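Tu as sûrement déjà entendu le mot « extradition » à la radio, entre la météo et le foot. Moi, à ton âge, je croyais que c'était une opération chez le dentiste (extraction, extradition, tu vois la confusion !). Alors aujourd'hui je t'explique ce que c'est, avec deux pays que j'ai inventés sur un coin de cahier : la Bimer et le Warkeck.

# C'est quoi, une extradition ?

*Par Halima Chege – 29 novembre 2019*

Commençons par une frontière. Sur une carte, c'est un trait. D'un côté du trait, ce sont les policiers de la Bimer qui travaillent, de l'autre, ceux du Warkeck. Et un policier de la Bimer n'a pas le droit de traverser le trait pour arrêter quelqu'un chez le voisin. Même s'il court très vite. Même s'il est très fâché !

Chaque pays décide chez lui. Les adultes appellent ça la **souveraineté**. C'est un mot long, mais l'idée est simple : dans ta chambre, ce n'est pas le voisin du dessus qui choisit la couleur des rideaux.

Tu peux penser à un évier à deux bacs. Il y a une séparation au milieu, et chaque côté a sa propre place.

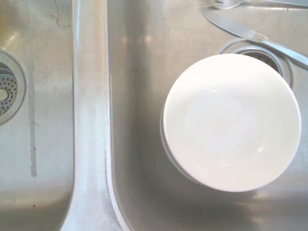
*Deux bacs et une séparation, un peu comme deux pays et leur frontière.*

Imagine maintenant un voleur. Appelons-le monsieur Bhutto. Il a volé 599 montres dans une bijouterie de la Bimer (oui, il avait de grandes poches), puis il a pris un train et il s'est installé tranquillement au Warkeck. Il loue un appartement, il achète un chat, il dit bonjour à la boulangère.

En Bimer, le bijoutier pleure. La juge voudrait bien que monsieur Bhutto vienne s'expliquer devant un tribunal. Mais il est de l'autre côté du trait. Comment faire ?

## On demande poliment, par écrit

La Bimer envoie une demande au Warkeck. Une vraie demande, avec des tampons, des signatures et beaucoup de pages. Elle dit à peu près ceci : « Nous pensons que monsieur Bhutto a commis un vol chez nous. Voici pourquoi. Pouvez-vous nous le remettre pour qu'il soit jugé ? »

Si le Warkeck accepte et remet monsieur Bhutto à la Bimer, c'est ça, une **extradition**. Un pays remet une personne à un autre pays qui veut la juger, ou qui l'a déjà jugée et veut qu'elle fasse sa peine.

Souvent, les deux pays ont signé un accord longtemps avant. On appelle ça un **traité**. C'est une sorte de promesse entre pays, écrite noir sur blanc, où l'on a noté dans quels cas on s'aide et comment on s'y prend. 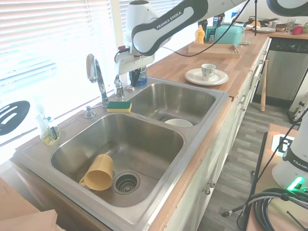 Attention, une demande n'est pas un ordre ! Le Warkeck ne met pas monsieur Bhutto dans le premier train simplement parce qu'une lettre est arrivée. Très souvent, un juge du Warkeck regarde le dossier d'abord. Monsieur Bhutto a le droit d'avoir un avocat, et il peut dire « je ne suis pas d'accord ». Parfois, il peut même demander à un autre tribunal de vérifier ce que le premier a décidé.

Et tout ça prend du temps. J'ai inventé pour monsieur Bhutto un dossier de 2 000 pages, et crois-moi, quelqu'un doit les lire. Dans la vraie vie, certaines affaires durent des mois, et d'autres plus de 5 ans. Toi, en 5 ans, tu changes combien de fois de pointure ?

## Les questions que se pose le juge

Elles ne sont pas les mêmes partout, mais il y en a trois qui reviennent souvent.

- **Est-ce interdit dans les deux pays ?** Voler des montres, c'est interdit en Bimer et au Warkeck, donc pas de souci. Mais si la Bimer interdisait de siffler dans la rue et que le Warkeck s'en moquait complètement, le juge pourrait répondre non.
- **Est-ce bien un délit, ou est-ce de la politique ?** Si monsieur Bhutto avait seulement écrit un article pour critiquer le président, ce serait très différent. Beaucoup de pays refusent de livrer quelqu'un à cause de ses idées.
- **La personne sera-t-elle bien traitée ?** Si elle risque d'être torturée, par exemple, le pays doit refuser. Il y a des règles internationales là-dessus, et elles sont sérieuses.
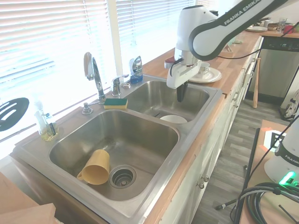
*Un bac devant, un bac derrière. Pour passer de l'un à l'autre, il faut franchir la séparation.*

Il y a une autre chose qui étonne souvent les élèves quand je passe dans les classes : certains pays n'extradent pas leurs propres citoyens. Si monsieur Bhutto était né au Warkeck et qu'il avait un passeport du Warkeck, on lui dirait peut-être « tu restes ici ». Est-ce qu'il serait libre pour autant ? Pas forcément ! Le Warkeck pourrait le juger lui-même, dans un tribunal à lui, avec les preuves envoyées par la Bimer.

En septembre, une élève m'a demandé : « Et s'il n'y a pas de traité du tout ? » Bonne question. Dans ce cas, c'est plus compliqué, mais ce n'est pas toujours impossible. Les deux pays peuvent discuter et trouver un arrangement, si leurs lois le permettent. Ou alors ils ne sont pas copains, l'un demande, l'autre fait la sourde oreille, et monsieur Bhutto continue de nourrir son chat. Ça arrive aussi.
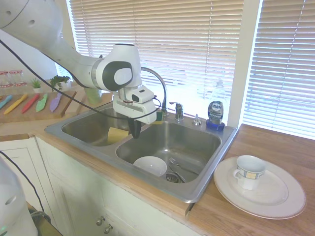
J'ajoute un mot sur **l'expulsion**, parce qu'on la confond tout le temps avec l'extradition. Quand un pays expulse quelqu'un, il lui dit : « Tu n'as plus le droit de rester chez nous. » C'est lui qui le décide, sans avoir besoin qu'un voisin le réclame. Pour une extradition, il faut toujours une demande d'un autre pays.

## Et monsieur Bhutto, alors ?

Dans mon histoire, le juge du Warkeck a dit oui. Des policiers du Warkeck ont accompagné monsieur Bhutto jusqu'à la frontière, des policiers de la Bimer l'attendaient de l'autre côté, et on a signé encore quelques papiers. Il n'est pas encore coupable, hein ! Il va seulement être jugé. Peut-être que son avocat prouvera que c'était son cousin.

Le chat s'appelle Omik. Il est resté chez la boulangère.

### Les mots à retenir

**Souveraineté** : le droit d'un pays de décider chez lui.

**Traité** : un accord écrit entre des pays.

**Extradition** : la remise d'une personne à un pays qui la demande, pour la juger ou lui faire exécuter sa peine.

**Expulsion** : la décision d'un pays de faire partir quelqu'un de chez lui.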